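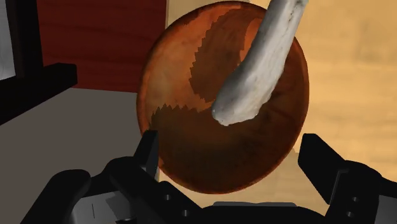

Home Explore Notifications Messages Lists Profile

Month three of teaching a gripper to deal with dishes in my garage. The dishes are winning.

Quick recap for new people: the arm is secondhand, the controller is mine, and everything gets rehearsed in simulation first. I have already bought replacement bowls once and the thrift store cashier has started asking questions.

Last night's batch was 600 simulated grabs at a wooden bowl. It got hold of the rim 144 times. My neighbor Teresa Nowicki says that's a decent batting average if you squint and also don't know baseball.

The wood texture took me an entire evening. The gripper has no opinion on wood grain. I wanted it to look nice.

Still haven't fixed the approach angle. Coming in level, the fingers open fine and then shove the bowl toward the far side of the table like it owes them money.

Dropping in from above works better until there's something sticking out of the bowl. Then the wrist wants to be where the handle is. Two things, one place, you know how that goes.

Maja Sobczak suggested taking the handle out of the test. Maja has clearly never seen my sink.

Tried lower friction on the fingertips. Worse. Tried higher friction. The bowl stuck to one finger and went for a ride. I watched it four times.

Total so far: 1,822 runs, one working policy, and the policy only works on the left half of the table. I've named the project Dirnement and I regret it every time I have to type the folder path.

Tarcísio Trindade lent me his spare power supply, so the real arm goes back on the bench in August. It's bolted down this time. The garage door still has the dent.

Next up: 3,000 runs overnight with the bowl shifted a little each time. The fan on this computer sounds like a leaf blower, so I'll be sleeping at the other end of the house.

Update, 6 a.m.: it crashed on run nine.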